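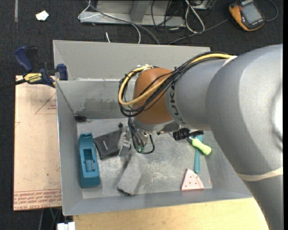 Figure 1. The KUKA arm at the picking bin, with mixed household and workshop items.

Norard: progress report to Adside
Submitted by Yaryna Chornovol, 23/03/2018

Work in this period concentrated on choosing a grasp when items lie close together or on top of one another. The earlier method ranked grasps by object outline alone. The revised method also scores the clearance left for the gripper beside the bin walls and neighbouring items.

Both methods were run on the same 220 picks. The revised method succeeded in 80 per cent of attempts, against the target of 75 agreed at the outset. Flat, dark pouches remain the main source of failure, as their edges are poorly separated from the grey floor of the bin.

The next stage will add a second viewpoint and repeat the trials with six new item sets. Results are due in August. No change to the budget is requested.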